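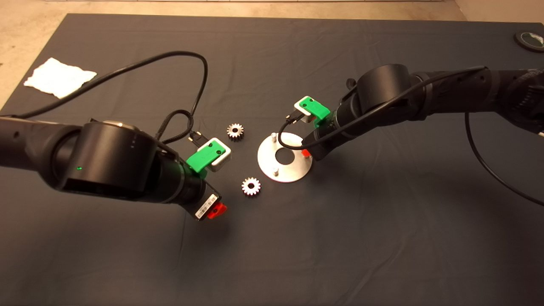
3 min read

Noisy bread maker, worth opening up?

tinloaf
The bread maker has started grinding on the knead cycle. It's a Jondex, bought second-hand, and it has done a loaf most days for years. Bakes fine, but the noise carries through the whole flat. Has anyone had the bottom off one?

Qistina Tjoa
Check the belt first. Mine sounded awful and it was only the belt rubbing on the casing. Four screws underneath, and unplug it before you start.

marrowfat
If it's out of guarantee I'd bin it. Wuisan do a decent one for under 100 quid and you get a new pan with it.

Esperanza Vidal
Don't bin it over a noise. The pan bearing goes on these long before the motor does. Take the pan out and turn the paddle shaft by hand — if it feels gritty, that's your grinding.
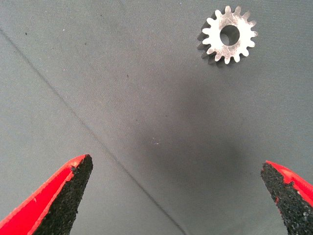
If the shaft turns smoothly then look lower down, at the drive. Worn teeth usually show if you hold the part up to a window. Clean the old grease off first or you won't see much.

marrowfat
By the time you've bought a bearing and a seal and spent an evening on it, you could be eating toast.

Esperanza Vidal
The bearing and seal cost me 20 pounds, posted. I don't see how that's worse than 100.

tinloaf
Shaft is gritty. There's also a brown stain under the pan, so I suppose the seal has gone too. Where did you get the parts?

Esperanza Vidal
Dondomar. Measure the shaft before you order, as they list two sizes and the pictures look the same.

Qistina Tjoa
I'd still look at the belt while you're in there.

marrowfat
Fair enough. I'd want to know what grease you're putting that near food, though.

Esperanza Vidal
Food-safe, in a small tub. You need very little of it.

tinloaf
Ordered. Will make soda bread until it comes.

We use cookies to keep you signed in. Manage your settings.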